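Clip-lock food container

A clip-lock food container (also clip-top box, latch box, in older catalogs "snap tub") is a lidded box for storing food, closed by hinged clips on two or four sides. Most are clear plastic. Glass ones exist, heavier, same idea. Used for leftovers, packed lunches, dry goods, also screws and buttons once the box is too stained for food.

Parts

Body, lid, clips, gasket. Body usually rectangular with rounded corners, because square corners trap food and crack first. Lid sits in a shallow groove. The gasket is a loop of soft silicone pressed into the lid; it does the sealing. The clips only hold it down.

Two-clip boxes have the clips on the long sides. Four-clip boxes add one at each end. Four is tighter, slower to open, and there are two more hinges to break. The Trinetwood pattern, two clips, was the common one in shared kitchens for years and is still what many people mean by the word.

Hinges come in two kinds. Living hinge: a thin strip of the same plastic as the lid, bends until it doesn't. Pin hinge: separate clip on a small rod, can be replaced. Lendis sold spare clips in bags of 19, an odd number that has never been explained in any of the catalogs.

Sizes

No standard. Makers give volume in milliliters, measured to the brim, so usable space is less. The 720 ml box is the usual lunch size. Grube listed a 1,365 ml model for salads and cut fruit, long and fairly shallow. Lids from one maker rarely fit another maker's body, and often don't fit the same maker's older body either.

Color and staining

Clear plastic doesn't stay clear. Tomato sauce, curry and carrot leave an orange or yellow tint, worse if the food was oily and reheated in the box. Sunlight fades some of it. Some boxes are sold with a slight tint to begin with, and colored clips are common, yellow, blue, green, to tell sizes or shelves appart.

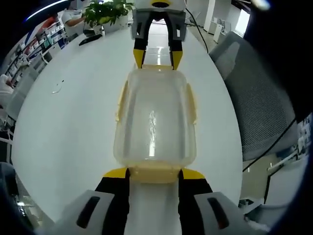
Yellow clips were the worst choice for our office kitchen, one reader of the Brarthorpe household pages wrote in, as everyone bought the same ones and by Friday there were six matching boxes in the fridge and no way of telling whose lunch was whose. Tape and a marker were suggested. The reader answered that tape comes off in the dishwasher and leaves glue behind, and that a dot of nail polish on the underside had lasted since September.

Other ways of marking: rubber band around the body, different clip color where spares can be had, name scratched under the base. Scratching the inside is a bad idea, food sits in the grooves.

Handling

Clips should be opened in pairs, opposite sides. Opening one and pulling the lid up by the far edge twists the hinge, and this is how most of them go. A full box is carried from underneath or by the ends. Lifting by an open clip, never.

Hot food makes steam, steam cools, lid sucks down and won't lift. Loosen one corner of the gasket with a thumbnail. Don't use a knife.

Cleaning

Gasket out every few washes. Black spots in the groove are mold. A blunt toothpick gets the loop out, warm water and a drop of dish soap, dry it flat, put it back with no twist. Top rack only for most plastic lids. The Brarthorpe pages list 131 complaints about leaking boxes, and the larger part came down to a gasket put in upside down or not at all.

Storage when empty

Bodies nested, lids upright in a row behind them. Keeping lid on body takes more shelf but nothing goes missing. Both methods have there supporters.

See also: Lunch box; Gasket; Bread bin; Freezer labels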